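Terracotta Floor Tips, and Which Ones to Ignore

Posted Friday, June 18, 2021

Every spring I get the same questions about clay tile, and every spring I look up what other sites are telling people and get a little grumpy. Vinegar for everything. Olive oil for shine. One page said to rub walnuts into the chips. I've lived with terracotta in the kitchen and workroom for years, I've tried most of this stuff on spare tiles, and I'm not convinced by much of it.

Start with vinegar. It's an acid, and terracotta grout usually has cement in it, which acid eats. A splash won't ruin your floor by dinnertime, but mop with it weekly and the joints start to go sandy. The people who swear by it tend to have moved in recently. Use warm water and a small squirt of plain dish soap, then go over it again with clean water. The second pass matters more than whatever you put in the bucket, as soap left behind is what makes the floor look gray.

Wring the mop hard. Clay drinks, and a floor that's been flooded can push white powder up to the surface for weeks. That powder is salt. Brush it off with a stiff dry brush and vacuum it up. Don't wet it, or it sinks back in and you get to do it all over again.

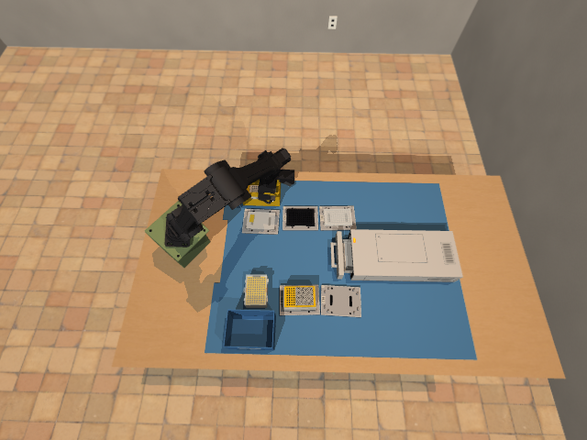 Small square tiles in mixed orange, tan and salmon.

Mixed colors are the best thing you can buy if you hate cleaning. A floor in one flat shade shows every crumb and drip, and a blended one forgives you. I'm told the blended look is "dated." Fine.

Now sealers. The test is simple: put a few drops of water on a tile and wait. If they bead, leave the floor alone. If they soak in and leave a dark spot, it's time. The label on my last can of Hullar said to reseal every September no matter what, and I can't see why a company that sells sealer would say anything else. I skipped two years and the drops still beaded by the back door, where most of the traffic is. By the stove they didn't, so I did by the stove.

Two thin coats, wiped on with a lint-free rag. Wipe off anything that hasn't soaked in before it gets tacky. Thick coats peel, and stripping them is a miserable weekend. I paid 156 dollars for a "pro kit" from Meltcombe once and got a sponge, a rag and a bottle I could have bought on its own.

Furniture does more harm to clay tile than dirt does. A heavy workbench should have felt or rubber pads under it, and you should check them twice a year, for grit gets stuck in felt and turns it into sandpaper. Black legs are worth a second look too, like the one on the right in the picture, where the table comes down over the tile. Some rubber tips and painted feet leave dark scuffs on pale grout lines. Rub a white rag on the foot before you set it down, and if color comes off, put a pad under it.
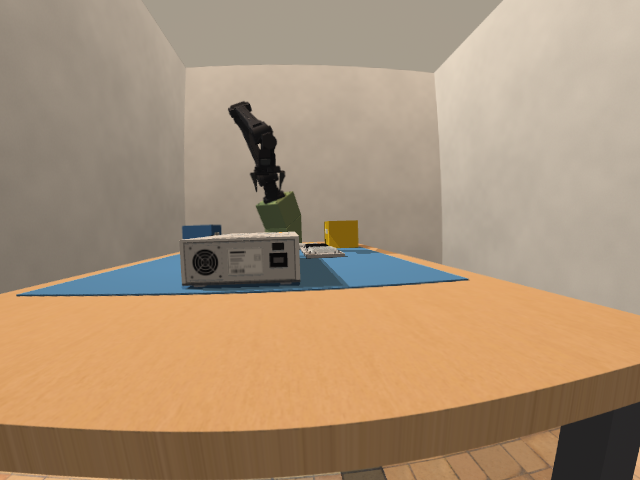

Grease is the one stain I'd hurry for. Cover it with baking soda or cornstarch, leave it overnight, sweep up, repeat. Olumide Adebisi wrote in to recommend cat litter ground underfoot, and I'll admit it worked on a bacon spill, though it also scratched the sealer. A mat on the work surface keeps a lot of oil and glue from getting as far as the floor, and a flat blue one like the mat on that table covers enough of the top to be useful. Wipe the edge toward the middle, or you'll sweep the mess straight off the side. Skip the fancy Irnel mat cleaner. Dish soap again.

For a cracked tile, get a quote before you panic. Mine for the workroom was 462 dollars, and I fixed it with a spare and a bag of grout. Keep a few spares in the garage, and write the grout color on the box.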